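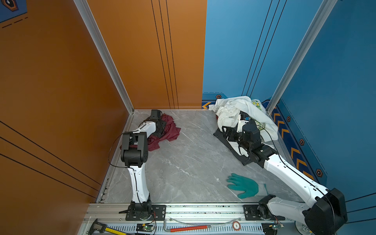 6. Equipment Planning and Budget

6.1 Scope of the purchase

The Derulura project needs a bench cell for clothing work that can be copied at a second site without a new design. This section covers what was bought for the first cell, how the money was divided, and what we would order differently for the copy. The control software and the training method are covered in the earlier sections and are left out here, except where they changed what had to be bought.

The budget was fixed before the task was. The grant allowed one capital purchase and one smaller line for supplies, and money could not be moved from the first to the second after the order was signed. The quotes were frozen on 12/18/25. Anything added later had to come out of supplies, including brackets, spare cable and replacement gripper parts. This rule shaped the plan more than any technical requirement did. A part left off the capital list was still a part we had to pay for, but from a line that was never meant to carry it.

We sorted all items into 19 budget lines. Most are small. The arms and their mounting hardware take the largest share of the total, followed by computing and then sensing. The walls, floor and trim are a minor cost, but they took more hours to specify than the arms did, as the arms came as a catalog item and the enclosure did not.

6.2 Arms

Quotes were requested for single-arm and two-arm layouts. A single arm with a longer reach would have covered the same floor area at a lower price. It was ruled out for clothing because many of the planned steps call for one gripper to hold fabric in place as the other moves it. Holding fixtures were considered as a cheaper way to do the holding. They work for a flat towel placed in a known position, but they do little for a shirt that arrives in a heap.

The two-arm layout was bought from Sturelia through the distributor Ollbridge. Both arms are mounted on one aluminum rail along the near edge of the floor (Figure 2). We asked for the rail as a separate line in the quote. When the rail is folded into the price of the arms, two vendors cannot be compared fairly, since one may include it and another may assume the buyer already has a suitable table. The same applies to base mounts, end caps and fasteners.

Reach was checked against the floor area before the order and again after the walls were installed. On a drawing, the back corners were inside the reach of both arms. In the built cell, useful reach is shorter than drawn reach, for the gripper has to come down onto the fabric at a workable angle and the wrist needs clearance from the wall. Piles of clothing end up against the walls and in the corners often enough that this matters. In Figure 2, the left gripper is pressed onto a dark red cloth near the back-left corner, and a patterned white heap lies against the corner on the other side. A buyer who plans only for the middle of the floor will undersize the arms.

We did not buy a spare arm. A spare would have used up the computing line. Instead, the order included spare joint modules and spare gripper fingers, which the supplier was willing to price with the arms. The decision rests on the repair time at our site. A laboratory that has to ship an arm out for any joint repair should work through the comparison again and may reach the opposite result.

6.3 Enclosure and floor

The cell has fixed walls in strong colors, orange and blue, joined by aluminum corner posts. The walls keep fabric on the floor and give the cameras a background that does not change with the room. Bare walls would have been cheaper. We paid for printed trim and emblems so that the recordings would contain some visual detail outside the clothing itself. The floor covering is a gray marble pattern with white veining, for the same reason.

Floor coverings should be bought in quantity at the start. They are cheap, but patterns are dropped from catalogs, and a later sheet with a slightly different tone makes new recordings hard to compare with old ones. The first cell was ordered with extra sheets, and the copy will use sheets from the same lot. The wall panels were treated the same way.

The work of cutting and fitting the panels was done in house by the Won workshop and does not appear in the capital total. It was charged as hours. Readers who compare our total with a quote for a finished cell should add labor, or they will find our figure too low. We had first planned to leave the labor out of the report altogether, but the copy will be built at a site with no workshop, where the same job will be a purchase.

6.4 Cameras and cabling

Sensing was split between fixed cameras and cameras carried by the arms. The fixed ones were easy to budget. They are mounted once, they do not wear, and their cables do not move. A camera on a gripper assembly, such as the small blue-and-white module on the right arm in Figure 2, brings further costs that are easy to leave out: a bracket, a longer cable, clips along the links, and a replacement cable when the first one fails from bending.

Cable is the line we got most wrong. The first estimate took the straight distance from the arm base to the wrist and added a small margin. A cable on a moving arm needs slack at each joint, and slack near loose clothing can catch. The routing was changed during setup, and the cables bought on the first order were too short for the new route. The second set came from supplies. For the copy, cable is listed by arm, with length taken from a cable already fitted and not from the drawing, and a full spare set is on the capital list.

Connectors and clips were placed on the same line as cable. In the first budget they were under general hardware, where they were hard to track, and part of that line was spent on other things before the cameras arrived.

6.5 Bench tools and small electronics

Every cell needs a set of hand tools that stays with it. Ours includes a digital caliper, a tape measure and a hex key, kept on a perforated tray in front of the rail with small circuit boards and other loose parts. Sharing tools with other benches was tried first. It saved very little money and led to delays when a screw at an arm joint had to be tightened and the right key was in another room. A full set of hand tools costs less than one gripper repair.

The tray itself was not in the plan. Tools and boards had been expected to sit on a side cart. For regular work, we recommend that the plan name a storage place for tools outside the reach of the arms, along with a separate covered box for electronics. Both are small purchases. Neither is likely to be made at all if it is left until the cell is running, because by then the remaining money is being held back for repairs.

6.6 Clothing and other test items

The test items were budgeted as supplies. They include printed and plain fabric, light and dark garments, and items such as rubber gloves that are handled with laundry in many homes but behave differently from cloth. Used clothing was preferred over new for most of the set. It costs less and varies more in wear and stiffness. Its drawback is that an item cannot be bought twice. Where an exact repeat was required, new items were bought in pairs, with one kept unused.

Washing was left out of the first plan. Clothing handled by grippers on a bench picks up dust and sometimes grease, and it changes shape when washed. We now count washing and replacement as a monthly cost and set aside funds for six months at a time.

6.7 Schedule

Delivery dates affected the budget as much as prices did. The arms were the first item ordered, and the panels were ordered after the arms were on site so that the mounting points could be measured directly. This avoided waste in the panels but left the arms idle. For the copy, the panels and rail will be ordered together, using dimensions taken from the first cell, with the arms due in April. Ollbridge has agreed to hold the arm price for up to two months past the quote date, which covers the expected approval time at the second site.

The supplier's warranty starts on delivery, not on first use. Any weeks spent waiting for walls, cable or computing are taken out of the warranty period. We suggest that the delivery date be written into the order wherever the vendor allows it, and that arms not be accepted until the remaining parts have a confirmed ship date.

6.8 Changes for the second cell

The second cell keeps the arms, the rail and the colors of the first. Spare cable moves from supplies to capital. Panel fitting is entered as a purchase. Hand tools, tool storage and the electronics box are listed by name. The computing line is unchanged, as the machine bought for the first cell has been large enough for recording from both arms and all cameras. We have kept the same budget lines in both plans so that the actual spending can be compared line by line once the second cell is complete.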